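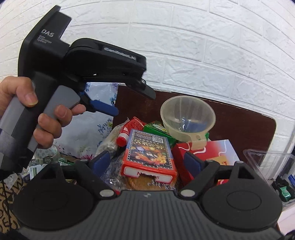 Jul 29, 2024
2 comments | 1,586 shares

I've been running Travuvard on my little home network and on the office one for most of July, and I have opinions! If you haven't come across it, it's a vulnerability scanner made by Dridau, sold to small shops like mine that can't pay a security firm to come in every quarter. You install it on a spare machine, point it at your address range, and it goes off and pokes at everything it can find.

Setup was the part I was dreading and it went fine. The installer asked me four questions, grabbed its updates (slowly, go make a sandwich) and dropped me on a dashboard that looked like somebody had thought about it. I had my first scan going before lunch. Compare that with Soomro, which I used for two years and which wanted its own database, its own user account and, on one memorable upgrade, its own version of Java.

The first report had around 900 findings in it. I nearly closed the laptop. Most of those were the same expired certificate warning repeated for every port on every box, and once I found the "group by cause" switch the list got a lot shorter and I calmed down. I don't know why that switch is off to begin with. Please, Dridau, turn it on for new accounts.

What was left was pretty good stuff. It caught an old printer with the admin page wide open (default password, my fault), a file share that let guests in, and a web server I could have sworn I'd shut down last year. Soomro had been scanning that same range the whole time and never said a word about the share.

Now the grumbles. The fix advice is all over the place. Some findings get you a clear page with the exact setting to change, and others just say "apply vendor patch" with a link to a vendor page that has moved. The email alerts come in plain text with no line breaks, so on a phone they look like a ransom note. And the credentialed scan, where you give it a login so it can check installed software from the inside, failed on two of my Linux boxes with an error that just said "handshake." I got it going in the end by making a new key – an old one was in a format it didn't like – but the manual doesn't mention that anywhere.

Support was nice, if slow. I wrote in about the handshake thing in the morning and had an answer the next afternoon, from a person who had clearly read my message.

On price, the small plan covers 1,000 addresses, way more than I'll ever need, and there's no cheaper tier for people with a couple dozen machines. Trestico does have a smaller plan, and I tried that one too, but it only scans from the outside, so it would've missed the printer and the share both.

One thing to keep in mind if you're shopping: this is a scanner. It tells you a door might be unlocked, it doesn't walk through and see what's in the house. If a customer is asking you for a real penetration test, a Travuvard report won't make them happy, whatever the sales page hints at.

I'm keeping it for another year. Four stars from me, and I'd go up half a star if they fix those emails.

Share this | 2 comments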